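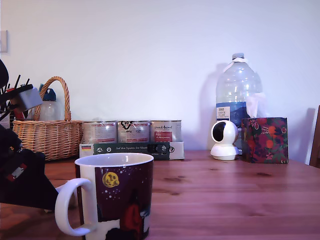

Mugs, baskets and the back of the table

When the clocks have gone back and the kettle is on more often than it is off, thoughts at Stutholm turn to mugs. We have far too many of them, as anybody who has tried to shut the left-hand cupboard will know, and yet there are never enough clean ones when the Lumbao Road lot arrive for soup and everyone wants tea at the same moment. So this month's household corner is given over to the mug shelf, with a little about baskets and tins as well, because one thing leads to another once you start clearing a table.

A few of you have asked after the big starry mug, the dark purple one with the yellow moon on it and the little red figure underneath. It is safe and well, and it is still the one people reach for first. I put this down to the handle. It is a proper open loop that you can get your fingers through, and on a cold morning that matters a great deal more than whether a mug matches its neighbours. I have a soft spot for the white inside, too, which lets you see how strong your tea is getting before it is too late to do anything about it.

If you are bringing mugs to the swap on 9 November 2019 (and please do, even if it is only one), could I ask that you look them over first? Run a finger round the rim and have a look at where the handle joins. A chip on the foot is neither here nor there, but a chip on the rim had better go to the garden, where it will make a perfectly good home for a small succulent. Printed mugs are very welcome. Do wash them by hand if you are fond of the picture, though – I lost a lovely set of woodland birds to the dishwasher over one long summer, and by September the robin was nothing but a pair of feet.

Tea stains are nothing to be ashamed of. A teaspoon of bicarbonate of soda and a few drops of water, made into a paste and rubbed round with a soft cloth, will shift all but the oldest of them. For those, fill the mug with warm water, stir in another spoonful and leave it overnight. I have heard people swear by denture tablets as well, and I dare say they work, though I have never had the nerve to buy them for the purpose.

Now, baskets. The honey-coloured wicker one with the tall handle has become rather a fixture at the back of the table, and I would like to put in a word for keeping a basket there all year round, not only at harvest time. A bottle stands up nicely in it, it can be lifted out of the way in one go when the table is wanted for something else, and it looks friendly against a plain white wall. Wicker does like a bit of looking after. Ours gets brushed out with an old pastry brush, wiped with a barely damp cloth and left somewhere airy, well away from the radiator. If a strand comes loose, tuck it back in straight away and don't be tempted to snip it. I snipped one once, and within a fortnight I was more or less holding a handle.

Tins are the other thing that find their way to that end of the table. Three of them in a row is a very pleasing sight, I always think, but please remember they are there to be used! The Cluninton pantry shelf takes anything in date, and the rule is the same as ever: oldest at the front, newest at the back, nothing dented along the seam. We can fit 80 tins on the shelf at a squeeze, and last winter we were down to 4 by the end of January, so a spare tin from the back of your own cupboard would be a kindness.

Lastly, the table itself. That reddish-brown top with its knots and its bit of shine has had plenty of hot drinks put down on it over the years, and it shows a white ring if you so much as look away. There are cork mats in the drawer, and a fresh pile of the felt ones that came with our Tivico order, so there really is no excuse. Should a ring appear all the same, dry the spot well and try a little plain mayonnaise on a soft cloth, left for an hour and then buffed off along the grain. It sounds like something out of a comic, I know, but my mother did it and so do I.

Swap starts at two, with the kettle on from half past one. Mugs can be left in the porch beforehand if you wrap them in newspaper, and there will be ginger cake.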